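I bought the Stemell open rack from Lerkstead in September, after far too long with my network gear piled on a bookshelf, and I've grown very fond of it. The short yellow leads came separately and are lovely thin things

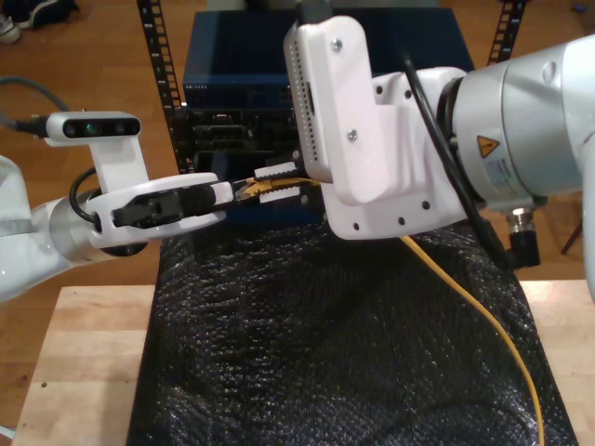 that bend round a corner without a fuss, so I'd happily order more. The rails have their unit numbers printed beside the holes – such a help when you're lining up a shelf.

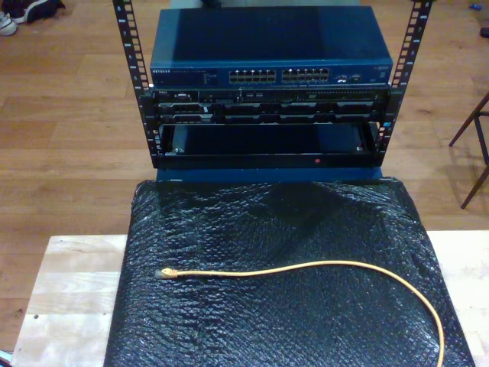
Frida Hafstein found hers a bit wobbly until she'd gone round every bolt a second time, and wouldn't skip that.

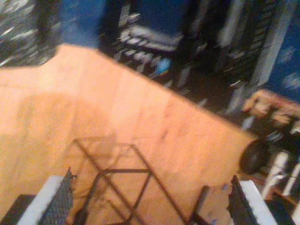
My one grumble is the price, at 29 for the extras alone. I do all my sorting out on the big wooden table first, and a dark wire frame like the one over it there would be handy for odds and ends, so do include one, Lerkstead!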